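Sorting and Storing Wrapped Candy

Loose candy keeps best when it is sorted by type before it goes into a bowl. Empty everything onto a table covered with a cloth – the cloth stops small pieces from rolling. Group long bars and strips apart from the small twists. Discard any piece with a split seal.

Chocolate should be stored below 70 degrees. Hard candy tolerates more heat but little humidity. Keep both away from the stove.

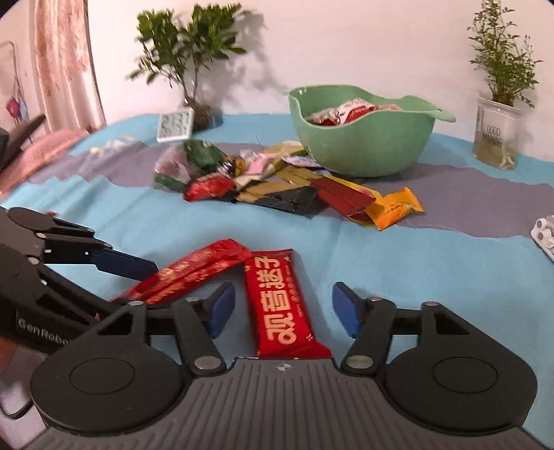
How full should the bowl be?
Fill it to 2 inches below the rim. Pieces stacked higher slide off when someone reaches in.

Small candy goes in first, with flat packets upright against the side. Bars longer than the bowl is wide belong in a drawer or a lidded box. Wipe plastic bowls with a damp cloth and let them dry for 10 minutes before refilling. Check the dates every 3 months – sooner in summer – and move older pieces to the top.

Laurinda Rocha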